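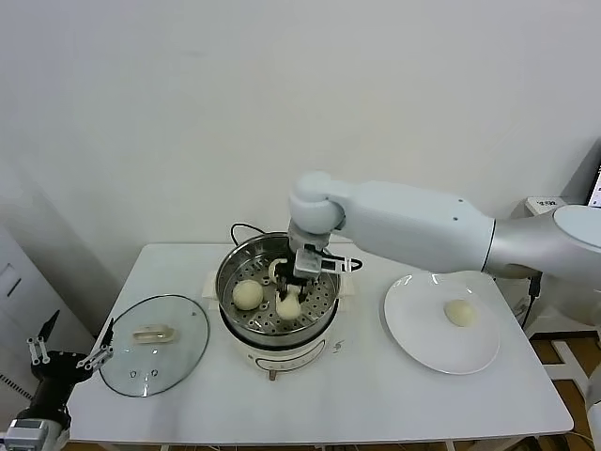 3. What people did with the hood once it was theirs

I'll start with the finding that surprised me most, as it changed how I read everything else in the survey. Of the 1,502 households in Balonthorpe that sent the form back, a good many told us they only switch the cooker hood on after they can smell something. By then most of the steam and grease has already left the hob and is on its way to the curtains! The maker's booklet for the Kumier hood asks you to turn it on before you light the ring and leave it going after you finish, and I had rather assumed that people did this. I don't do it myself, now I come to think of it.

Fares Abu Hammour and I had written the form with noise in mind. We thought people would tell us the hood was too loud, and they did, at length, but what they meant by loud wasn't what we meant. We had been thinking of the top speed. They were mostly on about the lowest one, the one you'd leave running while you eat, because in a small flat the kitchen is also where the telly is. One woman wrote that she could put up with a roar for a minute but couldn't stand a hum through the news. I've thought about that remark a lot since (and it sent us back to the low setting with the meter, see Figure 2).

Figure 2. Sound level at the lowest fan setting, Kumier and Hao hoods, measured at the table and at the hob, doors closed.

The two hoods come out closer together in Figure 2 than I'd have guessed from the comments. The Hao is a touch quieter at the hob, but at the table you'd be hard pushed to tell them apart. What does differ is the pitch. The Hao has a thin whine to it that the meter treats kindly and people don't, and Chae-won Min, who did all the recordings, could pick it out with her back turned every time. We haven't got a proper measure of annoyance in this paper and I'm not going to pretend otherwise – it needs a listening test, and we ran out of winter.

Filters were the other big subject. We asked when the grease filter had last been washed, and the commonest answer by far was a blank. Of the people who did answer, plenty gave September, which puzzled us until Fares remembered that Jutunden, the housing firm that owns most of the blocks, sends round a reminder card that month. So the card works, at least on the sort of household that fills in forms! I'd be careful about leaning on it any harder than that. We had no blocks without the card to set beside them, and somebody who has just been reminded may well say yes out of politeness.

A clogged filter also muddies the noise results. A hood that's struggling for air sounds different from a clean one, and we measured clean ones, fitted fresh for the day. The people writing to us were living with whatever they had. Chae-won has gone back for a handful of used filters and we'll report those separately, along with the airflow readings, once the rig has been recalibrated.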